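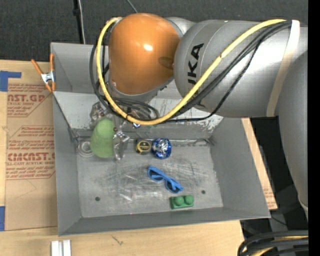

Learning to like my own bread

2020-03-15

I have been making the same loaf for nine weeks now and this morning I finally cut into one and thought, yes, I'd pay money for that. Not a lot of money, but some!

It started when the bakery on Clatmont Road changed hands. The new people are perfectly nice but they've dropped the big seeded tin loaf I used to get, and what they sell in its place is all crust and holes. Lovely with soup. Hopeless for a cheese sandwich, as the cheese falls through. So I got my gran's old loaf tin down from the top cupboard (it was holding spare batteries and a ball of string) and decided I'd have a go.

The first one was a brick. I'd used yeast from the back of the drawer and when I looked at the packet afterwards it had gone off the May before last. The second was better but tasted of nothing at all, and I worked out at teatime that I'd left the salt sitting in its little dish next to the kettle. I still do this now and then. I've started putting the salt in first, before the flour, so it can't get away from me.

What changed things was a book from the library, a battered thing by Esperanza Bustamante with half its cover missing. She spends pages and pages on waiting. She thinks most people's bread is rushed, and she's a bit stern about it, but she's right about mine. I'd been giving the dough an hour by the radiator and calling it done. Now I mix it after supper with much less yeast, put a plate over the bowl and leave it in the cold porch overnight. By breakfast it's come right up and smells a bit like beer.

I've also stopped adding extra flour when I knead. It's so tempting — your hands are stuck together and the phone is ringing and the bag is right there — but a wet dough gives a softer loaf and the stickiness does go off after ten minutes or so if you keep at it. I wet my hands instead. My sister uses oil, and we have agreed not to discuss it.

Flour I'm less fussy about. I tried a posh stoneground one called Lisetti that cost more than the butter, and I couldn't tell it from the ordinary strong white once there was marmalade on it. The half wholemeal, half white mix is my favourite so far, with a handful of sunflower seeds and a spoonful of honey. All wholemeal was worthy but heavy going, and the last third of it went to the birds, who took their time over it too.

My oven runs hot at the back, so I turn the tin round after 20 minutes and knock the heat down a bit. Then it comes out of the tin and goes back in upside down for a few minutes to crisp the bottom. And then you have to leave it alone until it's cool, and that's the part I'm worst at. This morning's lost its crusty end before I'd even put the oven gloves away.

Next I want to try rye. There's a recipe in the book with caraway and black treacle, and I've got 2 tins of treacle left over from Christmas, so I may as well make a start on those.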